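Rotesden House Newsletter: From the Shared Kitchen

The small oven and how we keep it

Many of you wrote to me after the last issue and asked for a few words on the small toaster oven in the shared kitchen. I am glad for the interest. The big cooker on the second floor is still waiting for its part from Doditz, so the small oven has more work than before, and it is good if we all treat it in the same way.

First the cleaning. Please pull the plug before you begin, and let the oven stand until you can put your hand on the top with no discomfort. Take out the wire rack and wash it in the sink with warm water and a little soap. For the inside walls a damp cloth is enough. We had one neighbour who used the rough side of a sponge, and the marks from this will stay with us for ever, I am afraid.

The glass door needs more patience. If it has come off its place, lay it flat on the table, never upright against something, and keep the small screws together in a cup or a bowl. I have spent one whole evening on my knees looking for a screw, and I do not recommend it. When the glass is dry on both sides, it can go back.

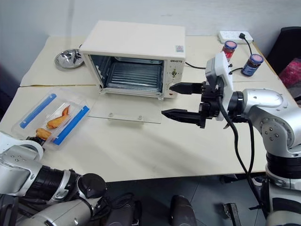

Can I put the glass door in the dishwasher?
Please wash it by hand only. The dishwasher on our floor runs very hot, and a new glass would cost us more than we have in the kitchen box this season.

Then the crumbs. Most of the bad smell in a toaster oven comes from old crumbs on the floor of it, and they also make smoke. I ask everybody to brush them out after use, when the oven is cold. It takes less than a minute. There is a soft brush on the hook by the window -- it is for this purpose, not for shoes.

About the jars: jam and spreads which stand on the oven table are for all, and the house pays for them. In January we spent 156 on breakfast things, and this was less than I expected. If you finish a jar, please write it on the list so that I can add it to the next order from Jemeck. Jars should be closed well and kept away from the oven while it is on.

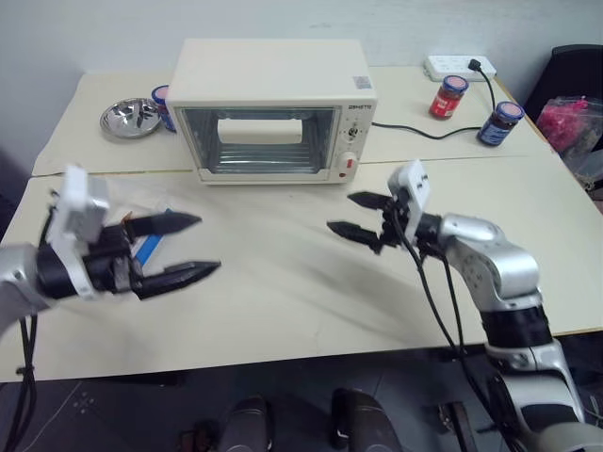
The same care goes for electricity. The oven should be alone on its power strip when it is heating. A kettle on the same strip is too much, and last winter we lost the light in the corridor two times in one evening. Please also look where the cable goes before you put down a bag or move a chair.

One more point, and then I will leave you in peace. The baking group from the Rweyemamu Room would like to use the kitchen in the afternoons, from two o'clock until four. They bring their own flour and trays, and they have promised to leave the table clean. If this time is difficult for you, put a note in my letter box -- I will try to find another hour.

The list for cleaning turns is on the inside of the cupboard door. There are still two free lines at the bottom.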